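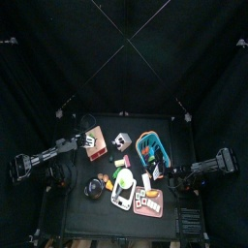
Play Kitchen Group – minutes of the March meeting

Met at 4:30 in the back room at Urkgate. I took the minutes again, so they're in my own words again. Sorry in advance to whoever likes them short.

1. Last month's minutes

Read and agreed, with one fix. I had written that the Tirunach order was paid for. It was only promised. Changed.

2. What we have

We spent most of the meeting on this one! The question was whether the toy kitchen we already own is good enough to go out on loan to Saarela, or whether we should put money into a new one. I was on the side of keeping it. The white toaster with its little black knob is still the thing every kid goes to first (mine included, and he's nine), and the teal basket with the orange handle is handy for shopping games as well as for putting things away. The cutting board got a few unkind words for being plain. I like it plain.

The other side said that a kitchen needs a table and some room around it, and that when everything is bunched together the kids just grab. Fair point. We agreed to try setting the pieces out in a row next time, with the cooking things toward one end and the basket at the other, and see whether that slows anybody down.

Agreed: keep the set, no new kitchen this year.

3. Money

We have 700 in the toy fund. Bosinine quoted 400 for a second set of pots and play food, delivered. A couple of us thought that was steep for what it is, and somebody offered to ask Tirunach what they'd charge before we say yes. The 2000 set aside for shelving stays where it is – I'm writing that down because it came up twice and I'd like it not to come up a third time.

Agreed: get the Tirunach price, decide by email.

4. The loan to Saarela

They'd like the kitchen for six weeks. We said four, with the option of two more if they ask nicely. They pick it up and they bring it back. The loan form is number 3354 and I have the paper copy in my bag, still unsigned.

There was a long side conversation about whether the pot should travel with its lid on. I'm for it. A white pot with a gray lid looks like one toy, and a lid by itself at the bottom of a box looks like nothing much, and then it goes in the wrong bin and we're all on our knees in the closet again.

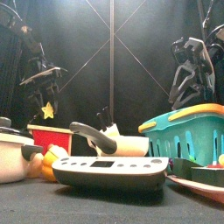
So, lid on, and the stovetop goes in the same box as the pot. The play food can ride in a bag. I also asked for the yellow star to be put on the list, as it was missing from the old one and I'm fond of it. No objections, although one person wanted to know what a star has to do with cooking. We moved on.

Agreed: I'll type up a new packing list and tape a copy inside the box lid.

5. Anything else

The closet door at Urkgate sticks. Lift and pull. We need more wipes, and somebody still has the big roll of tape from January – please bring it back, I can't do the box without it.

Next meeting is in April, same room, 4:30. I'm bringing lemon bars.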